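Sengar Clothing Exchange – hall safety checklist, January, with comments

Unit 13, Leltia Yard. Checked before opening, 8.15 am to 9.40 am.

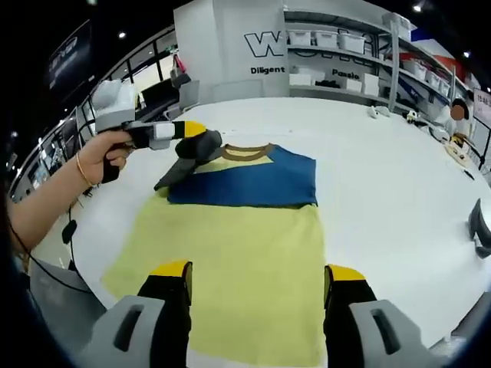 Same form as last time, so the same complaint from me: most of these boxes can be ticked from the car park. I have gone and looked.

1. Fire exits clear
Front: yes. Rear: no. Two rails of coats across it. Moved them myself, and I expect them back by lunch.

2. Extinguishers in date
Yes, all tagged by Kostis. The one by the kettle is behind a stack of chairs, so in date and out of reach.

3. Emergency lighting
Log says "tested, fine" every month in the same pen. Pressed the button. Stair light stayed off. FAIL.

4. Steamers and irons
Tested, stickers present. Item 703 has a sticker but a split in the outer flex – taken out of use, plug taped up.

5. Rails and shelving
Rated for 136 kg per bay according to the Drirness leaflet. I have no idea what is on them and neither has anyone else. Top shelf cleared of shoes.

6. Floors and trip hazards
Mat at the door still curls. "Will be replaced" was written here last year.

7. First aid box
Full, except plasters. Accident book found, last entry blank apart from a time.

8. Stockroom
The sheet claims 1,009 garments stored "safely". Bags reach the heater guard. FAIL until there is a clear gap.

Result: not passed. Items 1, 3 and 8 before doors open to the public. I'll want to see the stair light working, not a note saying it does.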